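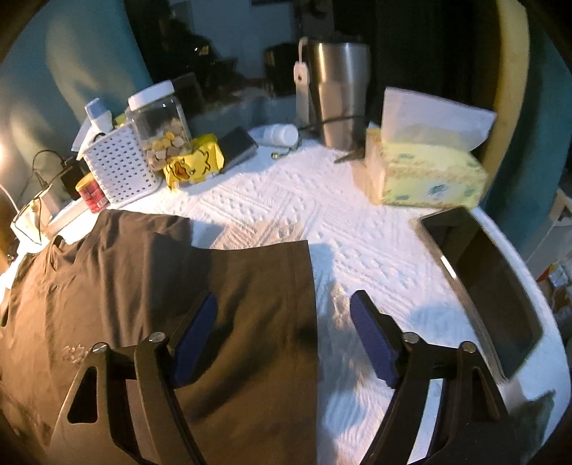
Cotton jersey shrinkage, a short thread. I do fit and returns analysis for a small knitwear label and this comes up every June when people pull out last year's shirts.

Most of the shrinkage in a cotton knit is relaxation. The yarn and the loops are stretched during knitting, finishing and cutting. Water plus agitation lets them go back to a shorter, fatter loop. Length goes down. Width can go down, hold, or grow a little.

The tumble dryer adds to that. Heat gets the blame, but much of it is the tumbling while the fabric is damp. A shirt dried flat from the same load will usually measure longer than its twin from the dryer.

How we measure: mark two points 56 cm apart down the center front, wash, dry, let the shirt sit overnight, measure again. If the marks are now 3 cm closer, that is 5.4 percent. Lay it flat, smooth it with your palm, don't pull. Pulling can hide the entire result.

The overnight rest matters. Cotton straight from the dryer is bone dry and will pick up moisture from the room. Numbers taken at the machine don't compare with numbers taken the next morning.

We log every wash. The sheet is at 2515 rows, all 100 percent cotton, single jersey and rib kept apart. Rib moves more in width, so averaging the two tells you very little. 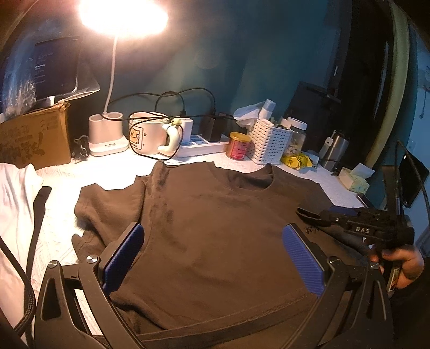

Gitau Laizer asks whether one wash is enough to call it. No. The first cycle takes the biggest share, but we keep going to three and report the third. After that the changes on our fabrics are close to what two people get measuring the same shirt.

Side seams that swing toward the front are a separate fault. That's spirality, from twist in the yarn and the way a circular machine feeds it. Measure it as the sideways shift at the hem divided by the seam length. Blocking it straight on a table lasts until the next wash.

The Durkley mill batch from last spring was compacted at finishing and came in under 3 percent lengthwise. Same yarn count, same weight on the spec. The finishing line on the order form is worth reading before the fiber line.

Next thread is collars, mostly rib recovery and why the neck seam goes wavy.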